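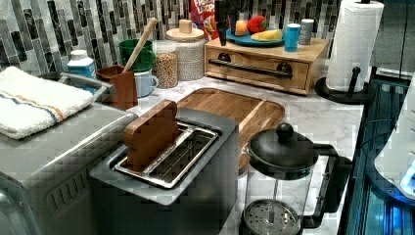 One participant in the February session asked whether a draft order had to be settled before every team had submitted its roster fee. It does not, although the order must be fixed before the player list opens for marking. The steps that follow apply to all amateur football leagues using the Falen draft sheet.

Setting Up a League Draft

1. Open a new draft sheet and enter the league name. Leagues in the Braka division should add the division code after the name.

2. Enter the teams in the order in which they finished last season, lowest first. New teams are placed at the end of the list.

3. Set the number of rounds. The standard setting is 11. A league may choose fewer, but the number may not be changed after the first pick.

4. Assign each team a spending limit of 700 points. Points left over at the end of the draft do not carry forward.

5. Set the pick clock to 3 minutes. If a team does not choose in time, its turn passes to the next team and may be taken at the end of the round.

6. Record trades of draft picks on the second tab. Both teams must confirm a trade before either pick is used.

7. Lock the sheet and send a copy to the Jetia league office. Write form number 3165 in the subject line.

Corrections are accepted until the first practice. Later changes require written approval from the league office.

Comments (2)

Can a passed pick be traded before the end of the round?

Step 6 was missing from the old version. Thank you for adding it.

Filed under: Football, League Management, How-To

Contact the League Office | © Falen Amateur Football | Back to top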